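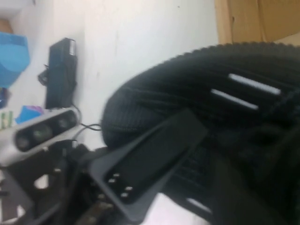
Wrist cam, finger on the black knit. Stripes upper right.

16/03/2024
Shared bench, Vuden arm, knitwear again

Picked up where we left off in January, meaning I spent the first part of the session finding out which of my own notes I could still read. "Squish before tilt, NOT after" is underlined twice. No idea. I have obeyed it anyway.

Goal for the session: get the arm to take hold of the black knit by its rolled edge, lift, move left, let go. My grandmother could do this while arguing on the phone. The arm has so far managed "lift" and "let go", in an order of its own choosing.

Changes since last entry:
Osian reprinted the finger mount with a thicker bracket. It no longer flexes when the finger pushes down. Everything else now flexes instead.
Finger screws done up properly this time, with the right driver, which was in the drawer marked Right Driver. Thank you Sidra.
Camera cable still has a loop of slack lying on the table. Wants a clip. I have written "wants a clip" in this notebook before.

Notes on the knit. The ribs are lovely to look at and miserable for depth. Black on black with shadow in the folds, so the depth map gets holes in it right where I want to grab. The two white stripes show up beautifully in color, and the planner (Woster, Atif's branch) has decided that they are the most interesting thing in the world. It would like to pick up a stripe. I have explained to it, through the config file, that a stripe is not a handle.

Masked the stripes out. After that it went for the edge on its own, which I would call progress if it hadn't closed on air for the first 7 tries. Approach height was too generous. Lowered it by 2 mm, then by another 2, and then it was pressing into the roll and getting a fistful of fuzz. Almost 7 seconds of hold on the best one. Then it slid off, slowly, with what I can only describe as dignity.

Fikri thinks smooth plastic fingers against wool is the whole problem and wants to glue rubber on the faces. He is probably right. I want one more evening of being wrong first, because the recessed face ought to be good for something and I drew it.

Lighting: the white surface throws a lot back and the auto exposure goes with it, so the dark folds turn to soup. Fixed exposure, then gain up a notch. Better. Noisy, but better. Settings saved as khattak_dark_2, next to khattak_dark and khattak_dark_final, which is older than both.

To do
Rubber on one finger only, so I can compare (and so Fikri is only half right)
Clip for the cable
Ask Atif whether the mask can live somewhere other than my home folder
Try the gray Jomament scarf, looser knit, no stripes
Work out what "squish before tilt" meant

Arm parked, power off at the strip. Finger has lint in the screw heads. Left it for whoever is on next, sorry Osian.

Z. Rind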